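Tistance Opens Computer Refurbishing Line for Schools

Desktop towers retired by local offices will be taken apart, checked and rebuilt at the new Tistance workshop starting in July. 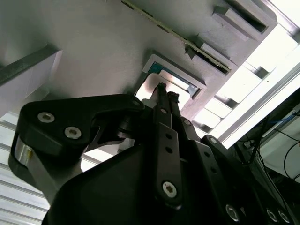
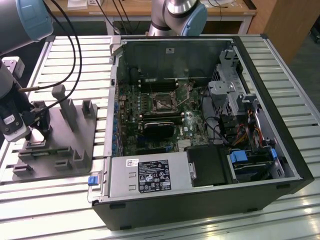 By Softić

The first lot holds 287 desktops. Each case is opened on its side so memory, drives and power supplies can be reached. Usable parts go back into finished machines, and 28 schools have signed up to receive them. Urix will handle delivery.

Contact: Tistance press office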